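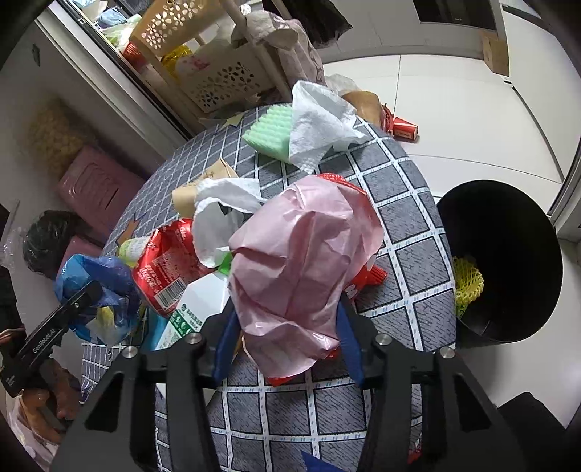

Chapter 7
Clearing and Wiping a Table

Most household cleaning starts with things that have to be moved before any cleaning can be done. A table after a shared snack may hold wrappers, tissues, a drinks can, a carton and a couple of bags, all in one heap. If you wipe around the heap, you will wipe the same cloth twice. Clear first, then wipe.

In this chapter you will learn to:
- sort what is on a table into rubbish, recycling and things to keep
- choose between a sponge and a paper towel
- look after a fabric or wipe-clean table cover

You will need a bin with a wide opening, placed on the floor beside the table and close enough to reach without walking. Chapter 6 dealt with bins and liners, and you should look back at it if you have forgotten the sizes. 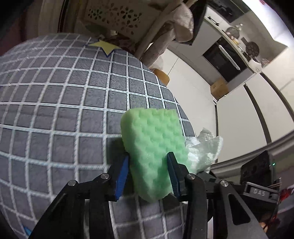
Unit author: Dymphna Coughlan
Practical tasks: Pushpa Khurana

7.1 Sponge or paper towel?

A foam sponge with a bumpy surface is good for crumbs and dried marks. The bumps loosen the dirt and the hollows between them hold it until the sponge is rinsed. A sponge can be used many times, but it must be squeezed out and left to dry after each use.

A paper towel is used once and thrown away. Quilted paper soaks up more than flat paper - the raised pattern leaves small pockets for the liquid. Use it for spills, and for anything greasy that you would not want to carry back to the sink in a sponge.

Keep both within reach while you are clearing, but away from the rubbish. It is easy to sweep a clean sponge into the bin with a handful of wrappers.

7.2 The order of work

Start with the cans and bottles. Check that they are empty, then set them aside for recycling. Cartons come next. Flatten them if you can do it without splashing. Soft plastic bags take up the most room and weigh the least, so press the air out of them before they go in the bin. Tissues go in last.

Task 7A
Clear a table at home or in the classroom after a meal or snack. Write down each item in the order you removed it, and say where it went. Compare your list with a partner's.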